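Drinks Cooler and Folding Tables Ready at Milent Hall

The back room of the Milent hall on Eskildsen Street is open again after four weeks of works, and the people who come for the Sunday clothing exchange will find it quite changed. The walls are white now, the old shelves were taken out, and a large cooler with glass doors stands behind the tables.

The cooler was the most discussed purchase. It cost 1178 dollars, second-hand, and was paid from the money of the spring fair, which brought in 2556 dollars in total. It is stocked with bottled water and bottled tea, among other drinks, and every bottle has the same price for visitors and helpers.

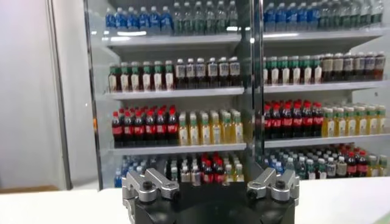 Water on the top shelf and tea under it in the new cooler at the Milent hall.

Until April the drinks were sold from a window in the corridor, and the line was often blocking the entrance. Now the visitors can take a bottle in the same room where the clothes are prepared. The Zemudine bakery, which is next door, will continue to sell coffee in the mornings.

The white tables are used for folding. Shirts are folded in a square, with the collar to be seen, so a visitor can find the right kind without opening the whole pile. A print on the fabric should stay on the outside too - this is a wish that came from the younger visitors, who look first for the print and only then for the size.
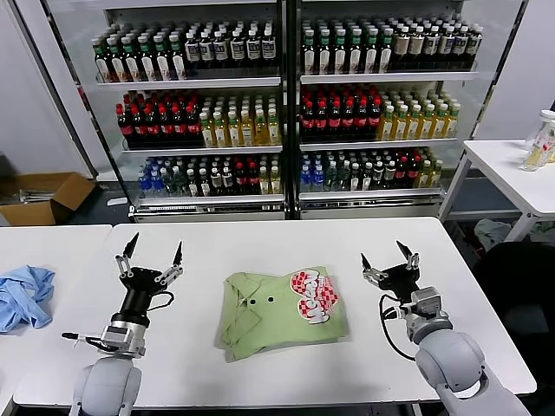
Text: Gidus Neighborhood News, local desk

The exchange works in the same way as before. A person brings clean clothes and receives one ticket for each piece, up to a limit of 4 tickets in one visit. The tickets do not expire. In the last round before the works, roughly 79 households took part, and the organizers expect a similar number when the exchange starts again.

Clothes which arrive in a bag or a box are first put on the table and checked for holes and missing buttons. After this they are made flat by hand and folded.
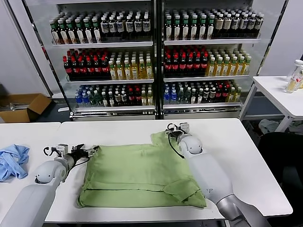 Sleeves go in before the shirt is closed, and wrinkled pieces are allowed, but they should be smoothed as good as possible. There is no iron in the room, and the organizers do not plan to buy one this year.

The doors open on Sunday at 10 a.m. Clothes can be brought until noon, and the exchange closes at 3 p.m. Winter coats are not accepted before the fall. Parking is behind the building, from the side of the bakery.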